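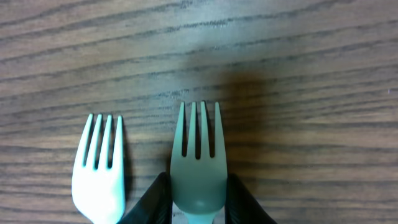

White plastic fork on a wooden table

Staying at Evbridge: frequently asked questions

What time can we arrive?
Cabins are ready from 4pm. You can park by the lower gate before that and walk down to the river, but please don't drive up to the cabins until yours is ready. On the last day we ask you to leave by 10am.

How do we find you?
Take the Stuvwood road out of the village and turn left after the chapel. Sat navs often send people on to the farm track behind us, which has a locked gate at the top. If you reach the gate you have gone too far. There is room to turn round just before it.

Is there public transport?
The nearest station is Stuvwood. The 20 bus stops at the end of our lane and runs until early evening. It doesn't run on bank holidays. There are no taxis based in the village, so book one before you travel.

Which cabin should we choose?
Cifuentes is the larger cabin and sleeps three adults, or two adults and two small children. Pustora sleeps two. Pustora has the better view and the steeper path – not a good choice if anyone in your party has trouble with steps.
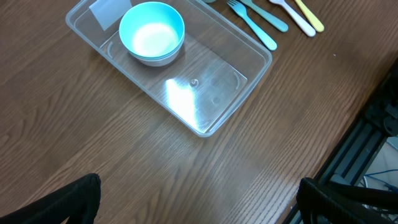
Bowls in a clear plastic bin

What is in the kitchen?
Both cabins have a two-ring hob, a small fridge, a kettle, pans, plates, bowls, mugs and cutlery. There is no oven, microwave or dishwasher. We supply washing-up liquid and a clean tea towel. Bring your own tea, coffee, oil and salt.

Do we need to bring bedding?
No. Beds are made up for you. Please bring towels, and an extra blanket if you are coming outside the summer months, as it gets cold by the river at night.

Is there any heating?
Each cabin has a wood stove. The first basket of logs is included and more can be bought from the shed by the gate. Please don't burn fallen wood from the site. Most of it is too damp and it blocks the flue.

Can we bring a dog?
One dog is welcome in Cifuentes. We don't take dogs in Pustora. There are sheep in the next field for most of the year, so dogs must be on a lead outside.
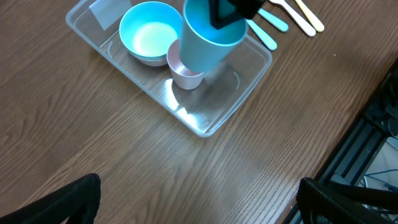 Cups and bowls in a clear tray

Can we have a picnic or barbecue by the river?
Picnics, yes. Barbecues are only allowed on the stone stands next to each cabin, and not at all in July if the grass is dry. We put a notice on the gate when this applies.

Is there wifi or a phone signal?
There is no wifi. Phone signal is fair at the gate and poor everywhere else.

Where does the rubbish go?
Food waste goes in the brown bin and recycling in the green one, both by the lower gate. Anything else goes in the grey bin. Please rinse tins and cartons.

What if we need to cancel?
Tell us as soon as you can. If we let the dates again you will get all your money back. If we don't, you lose the deposit but nothing more. Quote your booking number – it has four figures, like 2956, and is at the top of your confirmation.
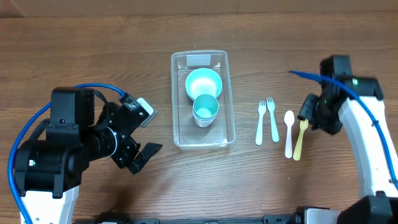 Page written by Nam-gil Kang, Evbridge bookings

Can we book the same cabin for next year?
Yes. Guests who have stayed before can book ahead of everyone else. Ask before you leave or send us an email within a month of your stay.

We left something behind. What should we do?
Email us with your booking number and a short description of what is missing. We keep lost property for three months. We can post small items if you cover the cost.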